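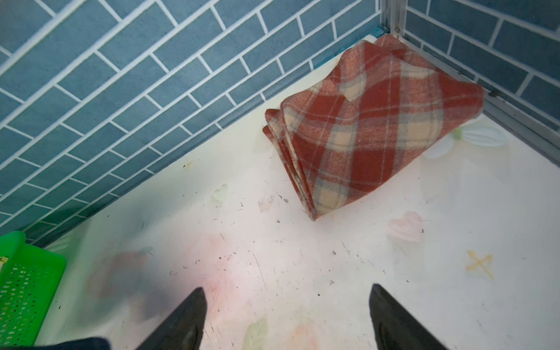 4. Objects in Reports of Assault Near Sports Grounds

4.1 Source of the reports

The reports used in this section come from the area around five sports grounds in the city of Grorach. Two of the grounds, Cinia Park and Hashmi Oval, host professional games. The others are used by clubs in the Sira League. A report was included if it described an assault, or a threat of assault, between the opening of the gates and the last scheduled train home. Incidents on the field of play were left out, as were incidents inside private homes.

The full set contains 523 reports. Of these, 157 mention an object that was held, thrown or swung by at least one person. The rest describe pushing, punching or verbal threats with no object, or do not give enough detail to tell. We did not contact the people named in the reports, and all names and addresses were removed before coding began.

4.2 Coding of objects

Each object was placed in one of five groups: drink containers, sports and team goods, musical instruments and noisemakers, soft goods, and other. The group was decided by what the object was, without regard to how it was used. A flagpole used to hit someone and a flagpole waved in a person's face were both coded as team goods. How the object was used was recorded in a separate field.

Soft goods covers scarves, bags, clothing, blankets and loose cloth. A folded plaid cloth such as the one in Figure 1 would fall in this group. Soft goods were hard to code in practice. Many reports mention a scarf or jacket only to help identify the suspect, and in those cases the item was not counted as an object in the incident. When the wording was unclear, both coders read the full report again and settled the case together. If they still disagreed, the report was coded as having no object.

4.3 Time and place

Most reports that mention an object come from the streets leading away from the grounds, after the final whistle. Station entrances and parking lots appear often. Reports from inside the gates mention drink containers more than any other group, while reports from the streets are more mixed. Noisemakers and instruments are rare in both settings, but they are described at greater length, and news coverage of these cases was easier to find.

Sunday games produced fewer reports than night games at the same grounds. We do not read much into this. The Sunday crowds were smaller, and the trains ran on a different schedule, which changed the length of the period we covered.

4.4 Limits of the data

Police reports are written for a legal purpose, and an object is more likely to be recorded when a charge depends on it. Minor items may be missing from the file. Hashmi Oval also changed its entry rules in February, and bags were searched more closely after that. We kept reports from before and after the change in one set. The split by entry rule is taken up in Section 5.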